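Open Day Helpers and Participants Wanted – Come Spend an Afternoon With Us and Our Grippers!

Hi there! I'm Ashraf Naciri and I run the demonstration side of things at Wotar, which mostly means I talk too much and carry tables. We're putting on an open day this August and I'm looking for people to take part in it. You don't need a degree for this, or any kind of technical background. If you can pick up a cup and put it down again without getting bored, please keep reading.

First, what we do. We teach robot arms to handle everyday stuff: lids, trays, little boxes, plants in pots. The teaching is done by people. You hold a gripper in your hands, you do the job with it (grab this, move it there, set it down gently) and the way you moved gets recorded so that an arm can learn from it later. My aunt calls it puppet work and I've stopped correcting her, she's close enough.

The open day works like this. Visitors come through in small groups, they get a short hello from me, and then they watch people working with the grippers at different spots in the room. After that they can have a go themselves. So I need two kinds of people.

Demonstrators, 4 places, paid. You'd come in for two practice sessions before the day and learn a handful of tasks well enough to do them while strangers stare at you and ask questions. Some of the tasks are done standing or sitting over a mat on the floor, and some are done from a chair at a desk. We swap around so your back gets a break. You'll be paid for the practice sessions as well as for the day itself, at the same hourly rate, and lunch is on us (good lunch, I pick the place).

Try-it guests, 16 places, unpaid but fun. You come for one slot, you get a gripper and a task, and you tell us afterward what was annoying about it. I mean that! The last time we did this, a woman who ices cakes for a living told us our Skillov handles were set up for somebody with enormous hands, and she was right, and we changed them. There's a small gift card for your trouble.
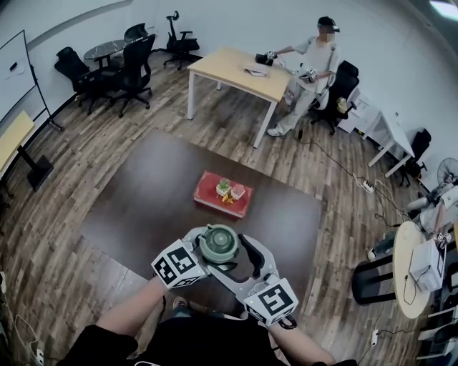
Page last changed: 12/26/18

Getting a round lid to sit nicely between the jaws is one of the jobs you'd be doing, and it's a good one to start with because it's harder than it looks. Flat things I find easy. Anything with a dome on top wants to roll off on you the first few times. You use both hands to steady the gripper, you go slower than feels natural, and after a while your shoulders come down from around your ears and it gets kind of relaxing. The white cubes with the black patterns are the markers that tell the system where the gripper is, so the one rule I'm strict about is that you don't cover them with your fingers. Everything else I'm pretty easygoing about.

Who I'm hoping to hear from: bakers, gardeners, nurses, people who fix bikes, retired folks, students, anyone at all really. Left-handed people, I would love more of you. You need to be 16 or older to be a try-it guest, and demonstrators need to be adults and okay with talking to visitors. Please tell me if you'd like to stay seated the whole time. We have plenty of chairs and there are tasks that work just fine that way.

A few practical things. Wear short sleeves or sleeves you can push up, and shoes you're comfy in. Leave bracelets and big rings at home. Your movements will be recorded, and the cameras may pick up your hands and the room too, so there's a consent form, one page, in normal words. Read it before you come and call me if anything in it bugs you. If you change your mind later, write to us and we'll take your recordings out.

We're on the second floor of the old Srisuk building, the brick one put up in 1996 with the green awning. The elevator works. Parking is behind the building, and the Elow shuttle stops right across the street if you'd rather not drive. We've had more than 2 visitors go into the dentist's office downstairs by mistake, so look for our sign and keep climbing.

To apply, send me a short note through the contact form. Tell me your name, which of the two roles you'd like, whether mornings or afternoons suit you better, and one thing you do with your hands that you're good at. No résumé please. For the demonstrator places I'll call everybody I'm considering for a quick chat, and I'll write back to everyone else too, even if it takes me a little while.

If you run a club or a class and want to bring a group as plain visitors, put "group" at the top of your note and tell me how many are coming. Visiting is free.

Ashraf Naciri
Demonstrations and Visits, Wotar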